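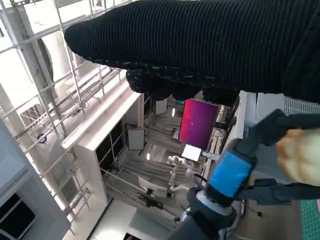 AVCOMBE, 20 September 2026

I have been told that a restaurant without reservations is a democracy. The duke and the plumber stand in the same line, and whoever came first eats first. I believed this until I stood outside Flurkum on Clivel Street for most of an evening, behind a man who was holding a place for his entire rowing club.

Flurkum stopped taking bookings in May. It has 18 seats and serves dumplings, and the dumplings are very good, which makes all of this harder to complain about. The new policy is printed on a card in the window: "We want dinner to be spontaneous." I have never met a spontaneous person in that line. They bring folding stools. One couple had hired a sitter from five o'clock so they could be spontaneous by seven.

Svatopluk Sýkora, who owns the place, told me that no-shows were killing him. A table for six that never turns up is a third of his room, and the cook still has to be paid. I have some sympathy. People who book three restaurants for the same night and choose between them in the taxi should be made to wash pots at the other two.

But the cure has moved the cost from his books to my feet. My neighbor Emília Havlíček is past the age of standing on a sidewalk for her supper, and she used to eat at Flurkum twice a month. Now she doesn't go. Neither do nurses coming off a late shift, or anybody with a toddler and a sense of self-preservation. What's left is the young, the idle and me.

There is also the matter of what waiting does to judgment. After an hour and a half outside, I would have praised a boiled sock. I noticed everyone coming out looked delighted, and I wonder how much of that was the pork and chive and how much was the chair.

Across the square, Triantafyllou still takes bookings. You call, a woman writes your name in a book, and if you are a party of five or more she asks for a $20 deposit a head, which comes off the bill. That's the entire system. I asked Shahram Kordestani, who runs the floor there, how many tables had failed to show since the deposit came in. He thought for a while and said 2, and one of those was a birth.

I put this to Sýkora, who said deposits feel unfriendly. Perhaps they do. I can only report that I have felt friendlier toward a $20 charge than I did toward the back of that man's rowing jacket, which I could now draw from memory.

He is thinking of putting in a heater for the winter line, and possibly selling soup to the people in it. I asked whether they could sit down while they ate the soup. He said he'd look into benches.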